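Module « Acoustique des locaux d'enseignement et de travail »
Notes de cours — chapitre 3 : réverbération et absorption
Responsable du module : Georges Bitar. Travaux dirigés : Rami Saab.

3.1 Objet du chapitre

Le chapitre précédent a traité de la propagation en champ libre. Il convient à présent d'examiner le comportement du son dans un volume clos, où l'auditeur reçoit, outre le son direct, un ensemble de réflexions successives renvoyées par les parois. L'étudiant devra être en mesure, à l'issue du chapitre, d'estimer la durée de réverbération d'un local simple et de proposer une correction adaptée à son usage.

3.2 Durée de réverbération

On appelle durée de réverbération, notée T, le temps nécessaire pour que le niveau sonore décroisse de 60 décibels après l'extinction de la source. La formule de Sabine en donne une première estimation :

T = 0,16 V / A

où V désigne le volume du local en mètres cubes et A son aire d'absorption équivalente en mètres carrés. Cette aire s'obtient en sommant, pour chaque paroi, le produit de sa surface par son coefficient d'absorption alpha. Le coefficient varie selon la fréquence ; les tables distribuées en séance l'indiquent par bandes d'octave.

Exemple. Pour un local de 200 mètres cubes dont l'aire d'absorption équivalente est de 16 mètres carrés, on obtient T = 2 secondes. Une telle valeur est excessive pour une salle destinée à la parole.

La formule suppose un champ diffus, c'est-à-dire une répartition homogène de l'énergie dans le volume. Elle perd en fiabilité lorsque l'absorption est forte ou lorsqu'elle est concentrée sur une seule paroi. On lui préférera dans ce cas la formule d'Eyring, présentée en annexe.

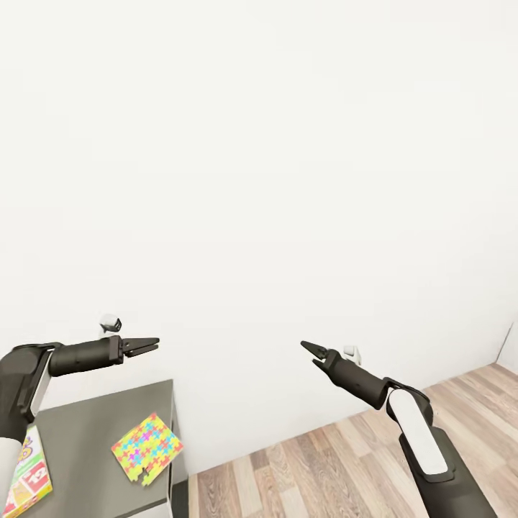

Le coefficient d'absorption d'un matériau dépend de sa porosité, de son épaisseur et de son mode de pose. Les matériaux lisses et denses renvoient la plus grande part de l'énergie incidente, tandis que les matériaux fibreux la dissipent par frottement de l'air dans leurs pores. Un grand mur blanc et lisse, sans relief, au-dessus d'un sol en lames de bois clair, offre très peu de prise à l'absorption aux fréquences moyennes et aiguës. L'étudiant retiendra que la couleur d'une paroi ne renseigne en rien sur son comportement acoustique et que la nature du support, derrière la finition, doit toujours être recherchée. Un parquet posé sur lambourdes absorbe davantage les basses fréquences qu'un parquet collé sur dalle, le premier pouvant entrer en vibration.

3.3 Familles d'absorbants

Absorbants poreux. Laines minérales, feutres, mousses à cellules ouvertes, rideaux lourds. Leur efficacité croît avec la fréquence. Une lame d'air ménagée entre le matériau et la paroi l'étend vers le grave.

Résonateurs à membrane. Panneaux minces fixés sur une ossature, fermant un volume d'air. Ils agissent dans une plage étroite, généralement au-dessous de 300 hertz.

Résonateurs de Helmholtz. Cavités communiquant avec le local par un col. Les panneaux perforés en constituent une application courante — la fréquence d'accord dépend alors du taux de perforation, de l'épaisseur du panneau et de la profondeur du plénum.

Le mobilier et les occupants contribuent également à l'absorption. Le calcul doit donc préciser si le local est considéré vide ou occupé, et toute comparaison entre deux mesures suppose un état d'occupation identique.

3.4 Étude de cas : la salle Abou Jaoude

La salle Abou Jaoude, à Clundon, a été utilisée comme salle de réunion avant d'être affectée à l'enseignement des langues. Les usagers signalaient une mauvaise intelligibilité au fond de la salle, en particulier pour les consonnes. Les mesures ont été confiées au bureau d'études Irkitz, qui a relevé une durée de réverbération de 1,4 seconde dans la bande d'octave centrée sur 2000 hertz, local inoccupé. 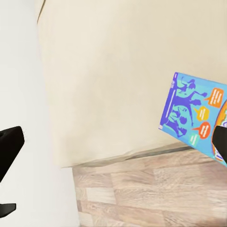 Deux solutions ont été comparées. La première consistait en un plafond absorbant continu ; la seconde associait un traitement partiel du plafond, limité à sa périphérie, et des panneaux Skalico disposés sur le mur du fond. La seconde a été retenue. Elle conserve au centre du plafond une zone réfléchissante qui renvoie la voix de l'enseignant vers les derniers rangs, et elle supprime l'écho franc produit par le mur du fond. Les travaux ont été achevés en mai.

On observera que la réduction de la durée de réverbération n'est pas une fin en soi. Un local trop absorbant oblige l'orateur à forcer la voix et accroît la fatigue.

3.5 Travail demandé

Chaque étudiant choisira un local de l'établissement, en relèvera les dimensions et les revêtements, puis calculera T pour trois bandes d'octave au moins. Les hypothèses retenues pour les coefficients seront justifiées. Le compte rendu, accompagné d'un plan coté, sera remis à Rami Saab avant la séance consacrée à l'isolation aux bruits aériens.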